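How to Assemble a Lighthouse Keeper Costume

The lighthouse keeper is a familiar figure from stage plays and seaside films, and the costume can be put together largely from ordinary clothing. The instructions on this page follow the method used by the Drolel wardrobe department for its May production of The Lamp at Destambridge.

What You Will Need

A heavy dark coat, at least knee length
A high-necked pullover
Plain wool trousers
A flat-topped cap with a short visor
29 inches of gold braid
Six brass-colored buttons
Fabric glue, needle and thread

Step 1. Prepare the Coat

Remove the existing buttons and keep the thread marks as a guide. Sew on the brass-colored buttons in two rows of three. If the coat has a belt, take it off together with its loops.

Step 2. Trim the Cap

Lay the braid along the base of the cap, starting at the center back. Glue a short length at a time and hold it until it grips. Fold the loose end under - do not cut it flush, as braid frays quickly.

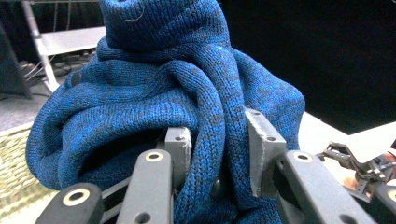
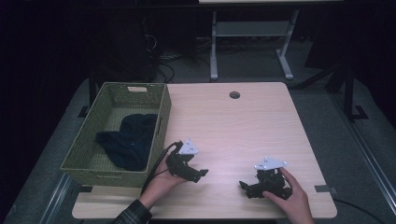

Bogumił Kaczmarczyk
Wardrobe Instructor, Drolel Community Theater
Updated 16/07/2026

Step 3. Age the Fabric

A keeper's coat should look as though it has seen many winters. Rub the cuffs, elbows and pocket edges with 400 grit sandpaper, using light strokes in one direction. Test the inside hem first. Rented garments must not be sanded; use a washable costume powder such as Sinel on these.

Step 4. Add the Beard and Props

A full gray beard suits most adult performers. Trim it to clear the collar, and apply it after the pullover is on. Carry a battery lantern or a rolled chart. Open flames are not permitted on stage or at parties held in our building.

Storage

Hang the coat on a wide hanger and store the cap on a form or an upturned bowl. Drolel members may borrow the original coat, item 369, from the Chmielewska Room for up to 2 weeks. A signed loan form is required.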